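About Bema

Home / About / Working Practice

Bema writes and maintains working rules for small tabletop robot arms. We test the rules in our own rooms at Sombridge and publish the ones that hold up under daily use. Our clients are packing shops, teaching labs and light assembly firms that run arms within reach of people and need written practice their staff can follow.

The company started as the test section of a parts supplier. It has operated under its own name since the move to Sombridge. A second office, Assunção, handles translation of the rule sets and site visits for Portuguese-speaking clients.

What we publish

Our main document is the Trerkent Rules, now in revision 4. It contains 232 numbered clauses covering table layout, gripper checks, object handling, shared workspaces, stopping and restarting, and record keeping. A clause is written as a single instruction with a single test. If the test cannot be carried out by one operator with ordinary tools, the clause goes back for rewriting.

The Trerkent Rules are a practice document. They sit below national law and the published safety standards for robots, and they do not replace a risk assessment. Where a clause and a legal requirement disagree, the legal requirement applies and we ask to be told.

How a clause is tested

Draft clauses are run at the bench before release. Each one goes through roughly 300 handling cycles with mixed objects, including clear, glossy, very small and irregular items. Clear plastic gets its own section in the rules. A transparent object takes on the color of the surface under it, and its outline in a wrist camera view may come down to a few highlights and a faint shadow. Clauses on lighting, table finish and approach height are all checked against clear objects first.

Results are logged by clause number. A failed cycle is logged with the arm position, the gripper opening and the last command sent. Operators do not correct a log after the run; they add a note under it.

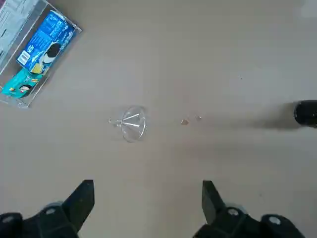

Does a second arm at the same table need its own stop control?

Each arm needs a stop control that the operator can reach from the normal working position, and one shared control is accepted only if it stops every arm at that table. Clause tests for shared tables are done with all arms powered.

Table and workspace practice

The layout clauses are the ones clients ask for most. In short form:

Use a matte surface in a plain, even tone.
Keep storage containers outside the planned path of the gripper.
Record any container that stays on the table during a run, with its position.
Remove loose fragments before the first cycle unless they are part of the task.
Inspect fingertips and fasteners at the start of each shift.
Set the fingers to the recorded opening before approach.
Where two arms share a surface, mark the area that both can reach and allow one arm in it at a time.

The full clauses give limits and test methods. The short form is for wall display and should not be cited in a contract.

Review and changes

The rules are reviewed once a year, in September. Comments received after the review opens are held for the next one, except for reports of injury or near contact, which are handled on receipt. A changed clause keeps its number and gains a letter. A withdrawn clause leaves its number empty, so that older site records can still be read against the current text.

Clients using an earlier revision may continue with it for one review period. Training records made under that revision remain valid for the same time.

Independence

Bema does not sell arms, grippers or control software, and takes no commission on equipment. Test equipment is bought or leased at list price. Clients who pay for a site review receive the same text of the rules as everyone else.

Contact

Questions about a clause should give the clause number and the revision. Site review requests go to the Sombridge office, or to Assunção for work in Portuguese. The bench rooms are open to clients by appointment from 9 a.m.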